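Home | Tableware | Glazes | Spares | Trade account | Basket (0)

Villmont side plate, coupe shape

Product code 739. Sold in boxes of 40 or as a trial pack of 3.

The Villmont is a plate for cafés and canteens. The clay body is fired twice and glazed on both faces, with the foot ring left bare. Suitable for dishwashers and microwaves. Not suitable for open flame or for use under a grill.

Stacking: the foot sits inside the plate beneath. Do not mix with the older Idonora range, which has a wider foot and will rock.

Colour: glazes vary between firings. Order replacements by batch letter, printed on the box end. Seconds are not supplied in this line.

Delivery: 2 working weeks from stock. Breakages must be reported before the boxes are returned. 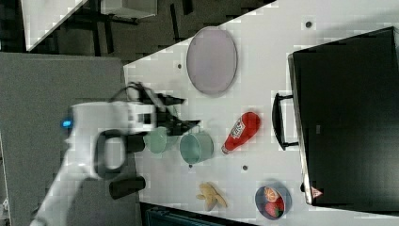 Pale lavender-grey, on a white tabletop.

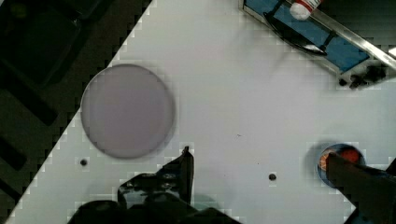

Edgars Kuusk writes that his first box marked grey under steel knives within a month, and that a cream cleaner took most of it off. He would still like a matt version.

Zemton Tableware | Contact the trade desk | Copyright Zemton | Back to top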